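Hanging jackets so they keep the shape

When we moved to the flat in Fevholm I had one closet and too many jackets, so I had to learn how to hang them well. I write down what works for me.

Take the hanger first. The arms should end where the shoulder seam is. If they are longer, you get a small bump in the sleeve, and on corduroy this bump stays for weeks. Plastic hangers are fine for a light jacket. For a winter coat I use a wide one.

Open all the buttons before you put the hanger in. I used to push it through the neck from above, and the collar became wide and tired. Now I go in from the front, one shoulder and then the other, and I close only the top button. 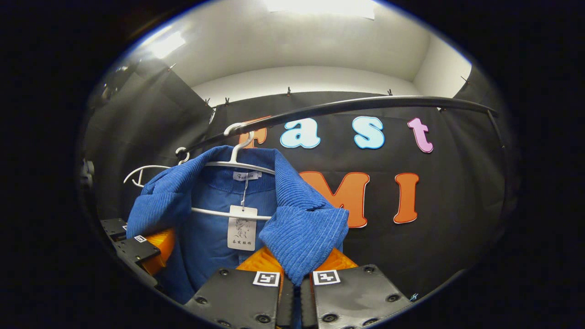 After this, pull the bottom edge down a little with your fingers, first one side and then the other. Do not pull strongly. Lay the collar flat with your hand and check that it does not fold under itself at the back of the neck.

Corduroy needs some extra care. The ribs get flat when the jackets stand too close, so I leave two fingers of space between them. Brush it along the ribs with a soft clothes brush. If you must iron, turn it inside out and use steam — never press on the ribs from the outside.

With a new jacket, I let the tag stay on until I have tried it at home with a sweater under it. Then cut the string with small scissors. Do not tear it, the thread of the neck label can come out together.

My rail is 900 mm long and I keep 19 hangers on it, also the empty ones. When there is no free hanger, one jacket has to go to somebody else.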